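Facilities Help Desk – Dreltside Residence Hall
Ticket 3763
Category: Plumbing / Shared Kitchens
Location: Second floor, east kitchen
Opened: October 26, 2021
Priority: Standard
Status: Closed, with follow-up inspection scheduled

Reported problem

The resident of Room 124 reports that the left basin of the double sink drains slowly and that water rises into the right basin when both are in use. An odor is noticeable in the mornings. The resident states that boiling water was poured into the drain on two occasions without improvement. No leak was reported under the counter.

Initial response

The request was received through the online form and assigned to the building maintenance desk. Residents of the floor were notified by e-mail that the east kitchen sink would be out of service until further notice and were directed to the west kitchen. The dishwasher on the same branch line was switched off at the panel and tagged.

Residents are reminded that chemical drain openers are not permitted in any Dreltside building. These products can damage older pipe and present a hazard to staff who later open the line. The resident confirmed that none had been used.

Troubleshooting log

Entry 1. Both basins filled to a depth of four inches and released. Left basin took more than six minutes to empty. Right basin emptied normally when used alone. Blockage judged to be in the left arm or at the tee.

Entry 2. Strainer basket removed and cleaned. Rice and coffee grounds present in quantity. No change in drain time.

Entry 3. P-trap removed. Heavy grease on the inner wall, and a piece of sponge lodged at the bend. Trap cleaned and reinstalled with new washers. Drain time reduced to a little under two minutes – improved, but still outside the accepted range.

Sponges should be replaced before they begin to come apart, and no sponge should be left in a basin. The kitchens are supplied with the two-layer type.

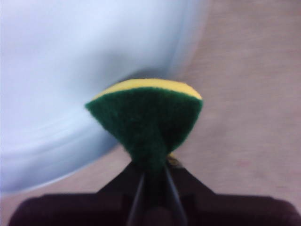

Entry 4. Hand auger run through the wall stub. Resistance met at nine feet. Cable withdrawn with grease and fibrous material. Second pass clear.

Entry 5. Line flushed with hot water for 15 minutes. Both basins filled and released together. Left basin emptied in 25 seconds, right basin in 22. No backflow between basins.

Entry 6. Joints under the counter checked with dry paper towel after flushing. No moisture found. Dishwasher returned to service and run through one full cycle without overflow.

Cause

Gradual buildup of grease in the branch line, made worse by food waste and sponge material in the trap. The pipe itself is sound. A similar condition was recorded under Ticket 611 for the same kitchen, and the recommendation made then for a finer strainer was not carried out. Fine-mesh strainers have now been fitted to both basins.

Follow-up

The branch line will be inspected again in November. Should the drain slow before that date, residents are asked to reply to this ticket and not open a new one.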